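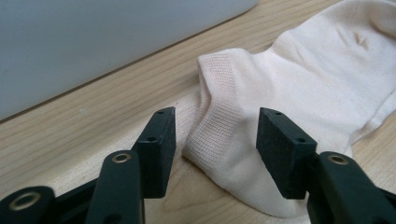 Helanum Residence Hall
Laundry Room Inspection, Monday, August 19, 2019

1. Dryer lint screens clean. Yes.
2. Exhaust ducts connected and clear. No. Duct behind dryer 8 has separated at the wall. Dryer is out of service pending repair by Draverard.
3. Floor drains open. Yes.
4. Extinguisher tag current. No. Last signed in July of last year.
5. Exit path clear. Yes. Carts had been moved as requested.
6. Folding tables steady, no splinters. Yes.
7. Detergent stored below shoulder height. Partial. Two shelves remain to be lowered.

Items 2 and 4 must be corrected within 20 days. Reinspection required.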